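Temanow Household Studies
Call for Participants – Sorting and Storing Small Items at Home

Temanow invites adults to take part in a study of how people sort, box and put away small household items. The study is led by Ottilie Riedl and Lambros Gkikas and will run through September.

What participation involves

Participants attend 4 sessions. At each session they are asked to arrange everyday objects on a tabletop, place them in open boxes of different shapes, and move the boxes to a position they find convenient. A short written questionnaire follows. There are no right or wrong arrangements, and participants may work at their own pace.

Who may apply

We are seeking 100 participants aged 18 or over who regularly keep house, alone or with others. Applicants should be able to sit or stand at a table for the length of a session. Professional organizers are not eligible for this round – a separate call will be issued for them.

Setting

Sessions take place at tables covered and papered in the manner of a domestic room. Box shapes and table coverings vary between sessions. 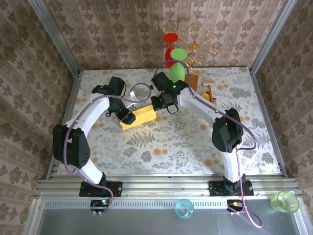
Long yellow open box on the floral tabletop, with patterned wallpaper behind.

How to apply

Applications should be addressed to Kenza El Fassi, Participant Office, quoting reference 3214. Please state your age, the number of people in your household and whether you prefer morning or afternoon sessions. Selected applicants will receive a consent form, to be signed and returned before the first session.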